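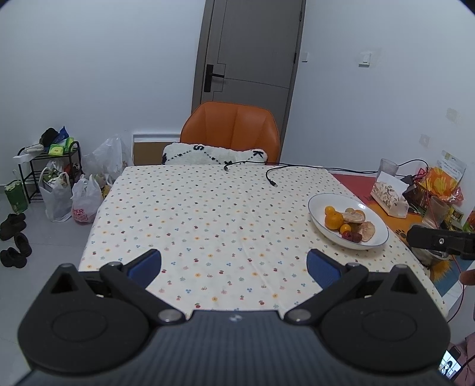

Page last changed: December 2024

Home | Meetings | Seed Shed | Field Trials | Members | Contact

Osby Grain Growers Cooperative
Minutes of the winter members' meeting

Meeting was called to order by the chair. A quorum was present. Minutes of the July meeting were read and accepted with one correction: the rye in the Delorme bottom field was planted by the co-op and not by the landlord.

Seed cleaner

The screens on the seed cleaner are worn and the lower one has a split along the seam. The shed crew has been patching it with tape since harvest. A replacement set for oats and wheat was priced at $1157 with freight. One member asked whether a used set could be found. The shed crew had called two dealers and neither had the right size. Motion to buy the new set out of the equipment fund. Seconded. Passed.

The auger motor was also brought up. It trips the breaker when the hopper is full. Members are asked to start it empty until an electrician has been out.

Ella oats

The second season of the Ella trial is finished. Stand was even on the high ground and thin at the north end, where water sat in the spring. Lodging was less than in the co-op's usual oats. Test weight was good from the early-cut strips and poor from the late-cut ones. Several members said the late cutting was caused by the combine being tied up at Petum, and that the result should not be held against the seed.

Discussion on whether to run a third year. Those in favor want to see it in a dry season. Those against would like the strip back for red clover. Motion to run the trial one more year on the high ground only, with clover going into the north end. Seconded. Passed with three opposed.

Members who want Ella seed for their own fields should put their names on the list in the shed. Seed saved from the late-cut strips will be sold as feed.

Petum field lease

The lease on the Petum field is up for renewal. The owner has offered the same rent if the co-op takes over mowing the lane and keeps the culvert open. The owner also wants a strip left unsprayed along the creek. Members who farm next to the creek said this would cost very little, as that edge is too wet to plant most years.

There was a question on the length of the lease. The owner would like to go year to year. The chair was asked to go back and request a longer term so that lime can be put down with some hope of getting the good of it. No lime will be ordered for Petum before there is an answer. Tabled to the next meeting.

Storage at Delorme

Bin 2 at Delorme had a hot spot in the fall. The fan was run and the grain was moved, and it has been checked every week since. No insects found. The top hatch does not close tight and rain has been getting in. Bin 3 is empty and needs to be swept before anything goes in it.

It was agreed that anyone putting grain in the Delorme bins must write the moisture reading on the sheet inside the door. Grain brought in with no reading will be tested and the owner of the grain charged for the test. This has been the rule since 2000 and is not being followed.

A member reminded everyone that no one is to enter a bin alone or with the auger running.

Buying wheat straw

The question from July about selling straw as a group was taken up again. The mushroom farm that had asked for bales wants them certified free of a list of sprays. Not all members can sign for that. Those who can will meet on their own and report back. No action.

Other business

The gate at the Osby scale was left open again. Please close it.

Work day at the seed shed will be set once the screens have arrived. Bring gloves and a dust mask. Lunch will be put on.

Grain samples left from harvest should be picked up or they will be thrown out.

Meeting adjourned.

Comments

northfence: The unsprayed strip should be staked before spring or the sprayer will go right over it like last time.

oatsandhay: Is the Ella list only for members? My neighbor is interested in a few bags.

Reply from shed: Members first. If there is any left we will post it here.

creekroad: I can bring a tarp for the hatch on the Delorme bin until it gets fixed.

Contact the co-op office | Copyright Osby Grain Growers Cooperative | Back to top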